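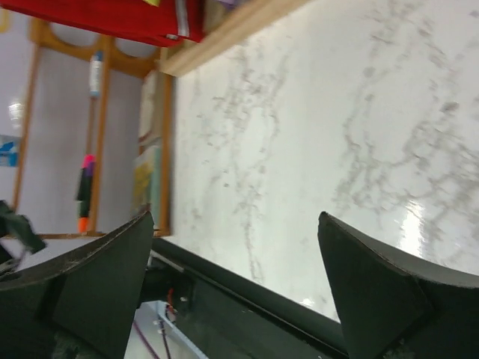 White marble pattern with gray veins, and the bookshelf in the back.

Zondcombe Handheld Garment Steamer, review by Gunther Meinecke
Oct 3, 2021

I do not like ironing. In my family everything was ironed, also the kitchen towels, and when I moved out I stopped with it completely. For some years I bought only shirts which do not need it. But then I got a job where the shirts must look decent, and in September I ordered the Zondcombe steamer from the Dillden web store. It did cost 47 dollars with the shipping. I have now used it for enough mornings to say something about it.

The steamer is light when the tank is empty and not so light when it is full. The cable is long enough to walk around a door with it, and this I like very much, for my only free outlet in the bedroom is behind the bed. The button for the steam can be locked, so the thumb does not get tired. There is a small brush in the box too. I tried it once on a wool coat and it left some of its own hairs there, so I went back to my old brush.

On thin cotton the result is good. I hang the shirt, pull it a little at the bottom with the free hand and go slowly from the top to the bottom. The sleeves need more patience. Linen is difficult, and for a collar I still take the iron of my neighbor. With polyester and viscose it is very quick, and nothing became shiny, as it happened to me before with an iron which was too hot.
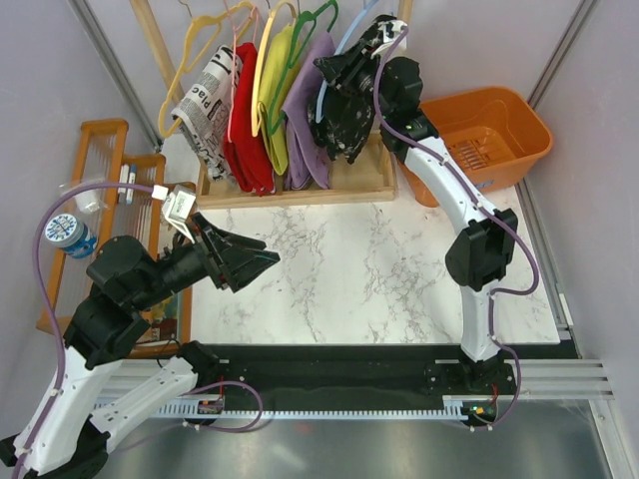 Can you fill it with water from the tap?
The manual permits it, but in a town with hard water I would buy distilled water, as the white spots on dark fabric are annoying to remove.

What I do not like is the start. The light becomes green, you press the button, and first come some drops of warm water. You must hold the steamer over the sink for a moment and only then go to the clothes. I forgot this on my second morning and went to work with a wet pocket. The drops come back if you tip the head too far down, so trouser hems are better done with the trousers hanging upside down.

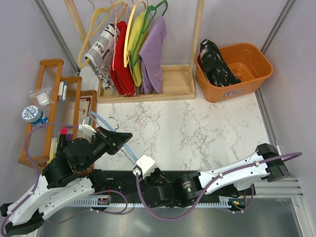
I had before this a Marchuk steamer, the older model with the round tank. It was stronger, but very loud, and the lid broke after six months. The Zondcombe has a flat tank with a rubber plug. The plug sits tight and I did not have a leak from there. To fill it under a low faucet is not comfortable, so I use a measuring cup.

The noise is like a small water kettle. My wife sleeps in the next room and she did not complain.

I give it 4 stars. One star is missing for the drops at the beginning and for the brush. Replacement plugs are sold separately at Dillden, and I have ordered one to have it in the drawer.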